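Fetstead Bench Safety Kit for Two-Arm Cells
Wall card, cable set, floor tape and a rulebook short enough to be read

Home > Cell Equipment > Safety and Setup > Bench Kits

In stock. Ships from our Wutitz warehouse.

Overview

Every robot cell has rules. Usually they live in a binder, and the binder lives under something heavy. The Fetstead kit puts the rules on the wall at eye level, in type you can read while holding a screwdriver, and includes the small hardware you need to follow them.

It is made for benches where 2 arms share one tabletop, with or without a short conveyor, and where people walk up several times an hour to put the objects back where they started. That last part is where most of the trouble comes from. The arms do what they were told. People reach in for a plush toy with a coffee in the other hand.

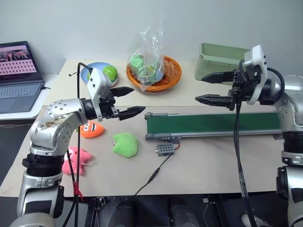 Cable routing gets the longest section in the rulebook, and we make no apology for it. A wrist camera needs a cable, the cable needs slack, and slack will find the one thing on the bench you didn't want moved. Start at the wrist and work back. Leave enough of a loop for the full turn of the joint, then tie the run at a fixed point before it gets anywhere near the work area. A scrap of red tape or a tie around the cabling near the front edge of the table is a time-honored start, and we have used plenty of it ourselves. The kit has reusable straps in the same color, so you can keep the tradition and lose the sticky residue. Cables that hang in front of a conveyor should be tied off to one side before the belt is switched on. Switch it on first and you will learn the same lesson faster.

What's in the kit

Wall card, wipe-clean, printed both sides
Rulebook, 2 copies (one for the bench, one for whoever walks off with the first)
Reusable cable straps, red
Edge clips for table fronts up to standard thickness
Floor tape, yellow and black
Object mats with blank outlines for marking start positions
Lockout tags with write-on panel

The rules on the card

1. Stop both arms before you reach in. Stopping the near one is half a rule.
2. Stop the belt too. An empty belt still pulls sleeves.
3. Open grippers count as live. Treat the fingers as if they are about to close.
4. Laptops go on their own surface, outside the reach of either arm.
5. Plates, baskets and bins stay toward the back. Small and soft objects go in front.
6. Tags and string loops on plush toys get trimmed or tucked before a run. A gripper finger will go through a loop with an accuracy it never shows on the toy itself.
7. Plastic bags stand in a container or leave the bench.
8. Feet and shoes stay behind the floor tape while power is on.
9. If you moved it, write it down.

Rule 9 was added in June, after a long afternoon at our Maldonado test bench that ended with the discovery that somebody had tidied up.
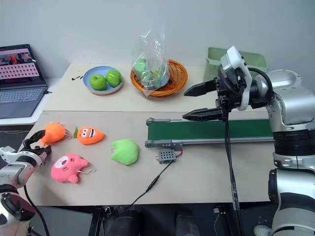

Two-arm bench with conveyor: containers at the back, plush toys in front, laptop on a separate shelf.

Laying out the bench

The object mats come blank on purpose. Draw around each item with the pen of your choice, label it, and put the mat down the same way every time. Soft toys are poor at holding an outline, so mark which way the face points as well. For a carrot with eyes, mark the tip.

Keep a clear strip between the end of the conveyor and the nearest loose object. Speed controllers and other little boxes tend to settle in that strip because the wire is short. Fix them down with the edge clips or move them below the table, and run the lead by the shortest path that no gripper crosses.

What the kit does not do

It does not replace your risk assessment, your emergency stop, or the standards that apply where you work. It will not certify anything. It is a card, some straps and some tape, and it works about as well as the people reading it.

Ordering

Single kit: item KB-2
Refill pack (straps, clips, tape): item KB-2R
Floor tape is also sold separately. The wall card comes in English only for now.

Fits Kivberg bench frames with no drilling. For other frames, check the edge clip drawing on the Downloads tab before you order. We have shipped more than 1000 clips to customers who did not, and we take returns on unopened packs.

Page last revised 4/29/23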